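Notebook, Sunday, 16:00. Glaze tests, Norkent clay body

Third round on the Ostow feldspar. The last bag ran out in June and the replacement batch melts earlier, so the old clear recipe now pools at the foot.

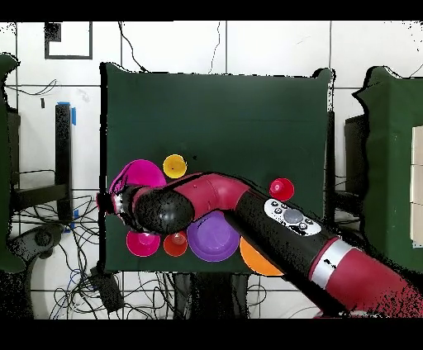

Silica is up in steps of 1 percent, everything else held. Sieved twice, let stand overnight, specific gravity adjusted with water only. Tiles dipped for a count of three, feet wiped back 5 mm.

Kiln log: 169 C per hour to red heat, slower after that. Short hold at top, then natural cooling with the bung in. Opened at about 60 C.

Results:
Base recipe: runs, glossy, pinholes on the vertical face.
+1: still runs, fewer pinholes.
+2: stops above the foot line. Gloss slightly down.
+3: stiff, faint orange peel. Crazing gone after the ice water test.

+2 is the one to carry on with. Crazing is still there but the lines are wide apart. Will split the difference at +2.5 and put it on the Assefa red clay as well as the white.

Mixed 2,000 g of +2 for the next firing. Bucket marked J2 on the lid, after the Jurance tile order. Do not top up from the old bucket.

Lower shelf fired cooler than the upper, cone barely bent. Check the bottom element before anything else goes in. Need 21 more tiles cut and bisqued; 16 are on the rack.

Filed under: Glaze Tests, Kiln Log

Comments

kmr_pots: What mesh for the second pass? I get pinholes at anything coarser than 100.

stonewareandsalt: Same trouble with a new feldspar bag here. Two percent silica fixed it for me too.

mudroom: Please post the +2.5 on red when it's out.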